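The Second Quote

I had 70 minutes to turn a spreadsheet into a yes, and I'd already used up most of them looking for a parking spot.

The number in the bottom cell was what we had left for equipment until November. I run operations for Tilldale, and Tilldale moves furniture. Apartments mostly, a few offices, one funeral home that switches buildings more often than you'd think. Our people are good and their backs are bad, and last winter the owners told me to find out what it would cost to put a machine on the other end of the couch.

So I found out! I got two quotes. The first came from Oakley, who wanted to lease us a thing on wheels with a lift plate, very sensible, very boring, and completely useless on stairs. The second came from Valis, who had a walking robot called the Nello and a salesperson who answered emails at two in the morning. The Nello quote was 14 pages long. I read it in the bath and dropped page six in the water, and page six was the service contract, so you can guess how the rest of the spring went.

Anyway, the demo. Valis worked out of an old apartment with a beautiful floor, the zigzag kind, all scuffed up on one side. I liked them better for the scuffs. I've been in showrooms where the floor was perfect and the product had clearly never left its box.

I'd brought my own list, because I've bought trucks before and I know what happens when you let the seller pick the test. Mine started with a table. A small one, pale top, skinny black legs, the sort of thing every customer owns and every customer says is light. The engineer took one end and the Nello took the other.

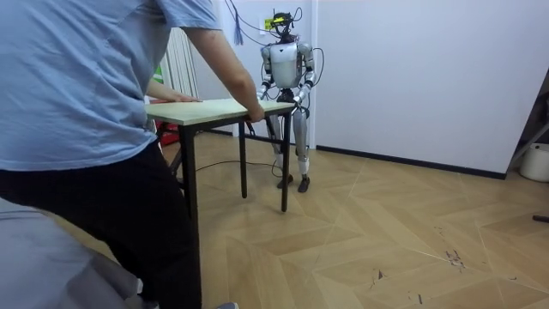
What I Wrote on the Back of the Quote

1. Ask about the cables. They went up toward the ceiling, and our customers have ceilings, sure, but I didn't think they'd let us hang anything from them. The engineer said the working model ran on a battery. I wrote down "battery" and then "how long" and underlined the second one.

2. Ask who pays when it drops something. I'd budgeted 2,000 for damage in the first year, which was a number I made up in the car. The salesperson said their insurance partner would be in touch. I've heard that sentence from a lot of people, and I wrote it down word for word.

3. Weight. The Nello came in at 77 kilos with its battery in, and our oldest truck has a ramp I wouldn't send a heavy cat up. So add a ramp. A new ramp was 637 plus delivery, and I put it on its own line so the owners couldn't say I'd hidden it.

4. Training. Two people per crew, paid days, no moves booked. I always forget this one - everyone does - and then in September somebody asks why payroll looks funny.

5. Spare hands. They wear out! I had no idea. I asked for the price of a pair and the salesperson suddenly needed to check with the office.

I stood there scribbling while the two of them got set on either side of that little table, and I caught myself bending my knees. I carried for nine years before I got a desk. You don't stop doing it. Somebody takes hold of one end and your whole body wants to go get the other.

I asked if I could have a turn. The engineer stepped aside and I put my hands where his had been. It's a strange feeling, looking over a tabletop for a face to nod at. When you carry with a person you nod, that's how you both go up at once. I nodded anyway. The engineer pressed something, and up it came on the far side, so smoothly that I was the one who was late.

"You can set the delay," he told me. "Some people like half a second."

I wrote that down too. There wasn't a cell for it.

On the drive home I did the math out loud at every red light. The bottom line came out too high, so I cut it to one machine, one crew, six months, and moved the training days into the slow season. Then I called Valis from our lot and asked them to send me page six again.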